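Juniper Doucet
5/8/02

引っ越しが終わったので、やったことを順番に書いておく。RaltportからCosteまで348キロ、部屋は前より狭くなった。これから長距離で引っ越す人の参考になればいい。長くなる。

まず見積もり。最初に頼んだのはDriltariで、電話の翌日に担当のFrans Declercqが下見に来た。部屋を全部見て、戸棚も開けて、ベッドの下まで確認していった。金額は2,928ユーロ。梱包は含まない。

高いと思ったが、内訳を見せてもらうと半分以上が車両と人の拘束時間だった。荷物を少し減らした程度では下がらない。下がるのはトラックのサイズが一段小さくなったときだけだという。これは先に聞いておいてよかった。

次にSakeoにも聞いた。こちらは他の家の荷物と一緒に運ぶ混載便で、料金は安い。ただし到着日が指定できず、数日の幅がある。仕事を始める日が決まっていたのでやめた。日程に余裕のある人なら検討していいと思う。

結局Driltariに決めて、トラックを一段小さくすることを目標にした。Declercqさんの話では、本棚と食器棚と大きいソファを持っていかなければ小さい方に収まる。この三つを手放すかどうかで二晩考えた。

ソファは手放した。座面がへたっていて、どのみち新しい部屋の階段を上がらない。階段の幅は契約前に測っておくべきだった。私は契約した後に大家に電話して測ってもらった。

大家はCharpentierという夫婦で、電話に出るのはたいてい奥さんのSandrineさん、階段を測ってくれたのはDidierさん。踊り場の寸法も教えてくれた。家具を運ぶときに困るのは階段の幅より踊り場で、ここが狭いと長いものが回らない。

本棚も手放した。本は減らして箱に入れた。本の箱は小さいものを使う。大きい箱に本を詰めると持ち上がらないし、底が抜ける。前の引っ越しで一度やった。

本の減らし方は単純で、この数年開いていないものを出した。辞書と料理の本は残した。辞書もほとんど開いていないが、残した。

古本屋に持ち込んだら半分は引き取れないと言われた。書き込みのあるもの、背が割れたもの、古い旅行案内は値がつかない。引き取れない分をその場で処分してくれる店と、持ち帰りになる店がある。車がないなら電話で確認してから行った方がいい。

食器棚が一番迷った。母から譲ってもらったもので、作りはしっかりしているが重い。新しい台所には作り付けの棚があって、置く場所がない。

友人のEzequiel Bravoが引き取ると言ってくれた。一階に住んでいて、広い台所がある。友人の家にあればそのうち見られるので、気持ちの上でも納得がいった。運ぶのに男性二人と台車で半日かかった。

棚がなくなると中身が床に並ぶ。ここで初めて台所の物の量がわかった。棚に入っている間は見えない。もし引っ越しの予定がなくても、一度全部出してみると買い物の仕方が変わると思う。
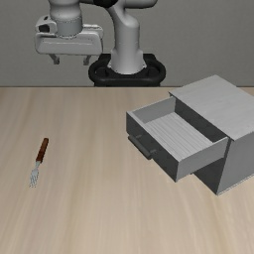 台所の荷造りは引っ越しの一週間前から始めた。早すぎると使うものまで箱に入ってしまい、遅いと最後の夜に終わらない。順番は、めったに使わない鍋、客用の皿、保存容器、最後に毎日使うもの。引き出しは一つずつ開けて、中身をテーブルに出してから要るものだけ戻した。灰色のキャビネットの引き出しが開いていて、少し離れてフォークが一本、というくらい机の上が空いていると判断が速い。いろいろ広げた机の上だと、要らないものまで要るように見える。

カトラリーは人数分より少し多いくらいを残した。柄が木のものは湿った布で包まない方がいい。紙で巻いて、先を同じ方向にそろえて箱に入れた。着いた日にすぐ出して、乾いた場所に置いた。

包丁は厚紙を二つ折りにして刃を挟み、テープで留め、表に「包丁」と書いた。箱の外側にも書いた。開けるのが自分とは限らない。

皿は立てて入れる。寝かせて重ねると下が割れる。これは業者も同じことを言っていた。紙は新聞紙で足りたが、インクが移るので着いてから全部洗った。白い皿だけは無地の紙にすればよかった。

調味料はほとんど使い切るか人にあげた。液体は運んでくれない業者が多い。Driltariも未開封のものだけだった。油の瓶が一本残って、隣の部屋の人に渡した。

次に住所変更。役所、銀行、保険、職場、かかりつけの医者、歯医者、図書館。郵便の転送は早めに申し込む。私は二週間前に出して、間に合ったのは前日だった。

電気と水道は、止める日を引っ越し当日ではなく翌日にした。当日にすると掃除ができない。一日分の料金は大した額ではない。

電話が一番時間がかかった。新しい部屋の回線がすぐに使えず、最初の十日ほどは近くの商店の公衆電話を使った。仕事で必要な人はここを最初に確認した方がいい。

前日の夜は、当日着るもの、洗面用具、薬、書類、鍵、充電器、小さい鍋とマグカップを鞄一つにまとめた。トラックには載せず自分で持って移動した。

当日、トラックは朝の七時に来た。Declercqさんではなく別の二人組で、積み込みは昼前に終わった。廊下の壁に毛布を張ってから作業を始めていた。集合住宅だと、この養生をきちんとやる業者かどうかは聞いておいた方がいい。

積んだ後に部屋を一周して、戸棚と窓の外と郵便受けを見た。洗濯物干しのロープが残っていた。大家に聞いたら、前からあるものだと言われたのでそのままにした。

それから掃除。冷蔵庫は前の晩に電源を切って扉を開けておいた。オーブンの中は思ったより汚れていて、ここで一時間かかった。敷金は後日、全額戻った。

私は列車で移動した。乗り換えが二回あり、夕方に着いた。トラックは高速の工事で遅れて、到着は夜の八時。近所に音が響く時間なので、Sandrineさんが下の階の人に先に声をかけておいてくれた。助かった。

荷下ろしは箱を部屋ごとに置いてもらった。箱には行き先の部屋と中身を書き、同じことを側面にも書いた。上面だけだと積んだときに読めない。

失敗したことも書いておく。カーテンを別の箱に分けておらず、最初の晩は窓に毛布をかけて寝た。新しい部屋は通りに面していて、街灯が明るい。カーテンと寝具は最後に積んで最初に下ろす。

もう一つ。洗濯機の給水ホースの口が合わなかった。金物屋で接続部品を買えば済む話だが、着いたのが祝日の前で店が閉まっていた。前の部屋の蛇口と新しい部屋の蛇口の形は、見に行ったときに確認できる。

ベッドの組み立て用のネジは、袋に入れてベッドの枠に貼りつけておいた。これは正解だった。本当はテーブルも同じようにするつもりだったが、忘れてネジを鞄に入れ、鞄のどこに入れたかわからなくなって翌朝見つけた。

荷ほどきは台所、寝室、風呂の順。本は最後でいい。まだ箱のままのものが廊下にある。中身は書いてあるので困っていない。

費用をまとめる。トラックを一段小さくしたことで、最初の見積もりより安くなった。そのかわり新しい部屋用に本棚を一つ買ったので、差額の一部はそれで消えた。ソファはまだない。椅子で足りている。

不用品を売って得た金額は大したことがない。手間を考えると、家具は引き取り手を探して渡す方が早い。値段をつけて待っている間に引っ越しの日が来る。

何件か質問があったので返しておく。梱包を業者に頼まなかったのは、自分で中身を見ながら減らしたかったから。時間がない人は頼んでいいと思う。その場合も食器棚の中くらいは先に自分で見た方がいい。

段ボールは店でもらったものと買ったものを混ぜて使った。もらったものは大きさがそろわず、積みにくいと二人組に言われた。次は全部同じ大きさで買う。

Costeの住み心地について。坂が多く、パン屋が近い。市場は朝だけ。バスは夜の九時で終わる。静かだが、通りに面した側は朝の配達の車が早い。

6月にEzequielが来るので、それまでに廊下の箱を片づける予定。食器棚の扉の蝶番が一つ緩んでいたそうで、替えの部品をこちらで探してほしいと言われている。古い型なので、寸法を測って送ってもらうことにした。

シェア 221　コメント 3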